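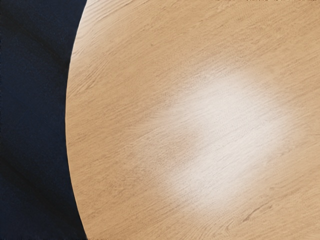

Tabletop, round, light wood finish (render, top view)

Ticket 3786
Subject: Stock levels in web store not matching Trimau after nightly sync
Opened: 21/06/2023
Customer: Nondwood (tables and shelving)
Product: Zerkora Store Connector
Priority: High
Status: Resolved

Customer report

Stock counts in our web store have been wrong for the past three mornings. The nightly sync from Trimau says "completed" in the dashboard with no errors, but a lot of items keep the old quantity. We sold four round tabletops yesterday that we don't have. Shelving brackets show zero in the store and we have plenty in the warehouse. Prices look correct. Manual edits in the store admin work fine and stay until the next sync, then go back to the wrong number.

We have not changed anything on our side that we know of. We restarted the connector service twice and cleared the store cache. No difference.

Support, first reply

Thanks for the details. Please send the following:
- connector version (Settings, then About)
- sync log for the last three nights
- one item number that is wrong, with the quantity you see in Trimau and the quantity you see in the store

Until this is fixed, we suggest turning off "Allow orders when out of stock" for the affected categories. You can leave the price sync running.

Customer

Version is 5.2.1. Logs attached. The item is the round top in light finish. Trimau says 0, the store says 24. Out of stock orders are now off for tables and tops. We left shelving alone for now.

Support

We went through the logs. The connector reads the full item list each night, then sends it to the store in batches. On all three nights the Trimau export has 3786 rows (same as your ticket number, by coincidence) and the store confirms 2249. The rest are never sent. The job is marked completed because the last batch that was sent came back OK. That is a fault in how we report status and we have logged it separately.

The cut happens at the same row each time. Please open the export file in a text editor, not in a spreadsheet program, and look at row 2250. Check for a stray quote mark or a line break inside the description field.

Customer

Found it. Row 2250 is a shelf kit. The description has an inch mark after the width and there is no closing quote. Somebody in the office updated the shelf descriptions last week and changed "in." to the inch mark on that one. The round top is further down the list so I guess that explains it.

I took the inch mark out and ran the sync by hand. It got further but stopped again. The dashboard says completed again.

Support

The second stop is a different problem. The log shows the store closing the connection after 55 seconds. With the full list going through, the final batches take longer than your host allows.

Please try this:
1. Go to Settings, Sync, Advanced.
2. Change batch size from 500 to 100.
3. Set "Pause between batches" to 2 seconds.
4. Save and restart the connector service.
5. Run a full sync, not "changes only". The changes-only run will skip the items it missed before.

Customer

Did steps 1 to 5. Full sync took around 20 minutes. All rows confirmed. The round top now shows 0 and brackets are right. I spot checked a few more in shelving and they match.

Two questions. Do we have to keep inch marks out of descriptions from now on? And will the smaller batch size slow down the price updates during the day?

Support

Inch marks: for now, yes. Version 5.2.3 will escape them on export. You can also switch the field separator to tab under Settings, Export, but the Wijesinghe shipping plugin you have installed expects commas, so we would leave it as is.

Price updates: no. They use their own queue and the batch size does not apply.

Customer

OK. Left it on commas. The overnight run was fine too, same number of rows on both sides. Out of stock orders are back on for tables and tops. You can close this.

Support

Closed. The status reporting fault stays open under 3791 and you have been added as a watcher.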